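Unit 2: Gathering Demonstrations for a Learned Policy
Course tutor: Yeshi Mamo

The policy trained in this course learns from recorded examples. Each example, or episode, consists of the wrist camera stream, the joint positions and the state of the gripper, stored together under one task name. Students will contribute episodes to the shared Mevudano set, which must hold 500 accepted episodes before training begins in March.

Work inside a computer case is a demanding subject for collection. Cables bend and overlap, bare metal reflects the light, and the fingers themselves hide part of the view. These conditions should be kept in the data – a policy trained only on tidy cases will fail on ordinary ones.

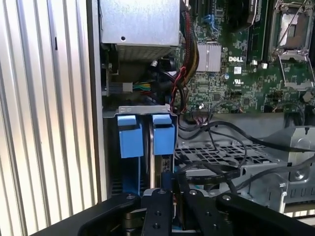
Figure 1. Wrist camera view into an open Dell workstation, with the gripper fingers near the blue drive carrier tabs.

Recording procedure

Start every episode with the arm in the home position. Vary the position of the case between episodes, but do not move it while recording. Approach the target slowly and keep it in view for as long as the fingers allow. If the gripper touches a cable by accident, continue to the end and mark the episode "contact". Failed attempts are to be labelled and kept; they are reviewed separately by Shabani Mushi.

Each pair submits 200 episodes. Notes on lighting and case position are entered in the log sheet at the time of recording.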